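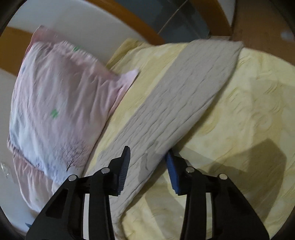 Threads > Angharad Landeg > Sleep, or the lack of it

ok so a few of you asked how the sleep thing is going. I'm 40 nights in and I have opinions. Thread, sorry, get a snack

Background for new people: I've been waking up at 2 a.m. since July. Wide awake, brain going like a washing machine, usually about some email I sent three jobs ago

First thing I tried was the Flulen app. It plays rain. It also gives you a "rest score" every morning and guess who started lying in bed worrying about her rest score!! Deleted it. My final lifetime total was 3,868 points and I have no idea if that's good

Next up, magnesium. My sister swears by it. I had very vivid dreams about a grocery store and that was the whole effect

Then I read a library book on insomnia (the one with the moon on the cover, I returned it and can't remember the title) and it said if you can't sleep, get UP. Go sit somewhere dull with a low light until your eyes get heavy. I hated this advice so much. It's the thing that helped most

My dull place is the chair by the hall closet. My dull book is a history of the Tennant canal my neighbor Struan Baxter lent me. He thinks I'm really into it. I've read the chapter on lock gates maybe five times and couldn't tell you one thing about a lock gate

Second thing that helped, same wake-up time every day, even when the night was garbage. Mine's 6:30. The first week was brutal and I cried at a cereal ad

Bedding, because people always ask - I swapped the big comforter for a plain quilt. I run hot and the comforter was like sleeping under a bear. Would I say it fixed me? No. Do I kick everything onto the floor less? Yes

Coffee. Ugh. I moved my last cup to 10 in the morning and I still miss the afternoon one every single day. The Gela place on the corner does a decaf that's fine. It's fine

Things that did nothing for me: lavender anything, counting backward, the Drimex eye mask (it smells like a new car and slides up into my hair), warm milk, going to bed earlier. Going to bed earlier made it worse!

Where I am now: I still wake up most nights but I'm usually back asleep inside half an hour, and last week I slept straight through twice. Twice! I texted my sister a row of trumpets

If yours has gone on for months please talk to a doctor too, I did, and she's the one who got me to move the coffee. I'm only a tired person with a library card

Someone asked if the cat's part of the problem. The cat is a huge part of the problem. Separate thread

oh and Struan, if you're on here, I'm loving the canals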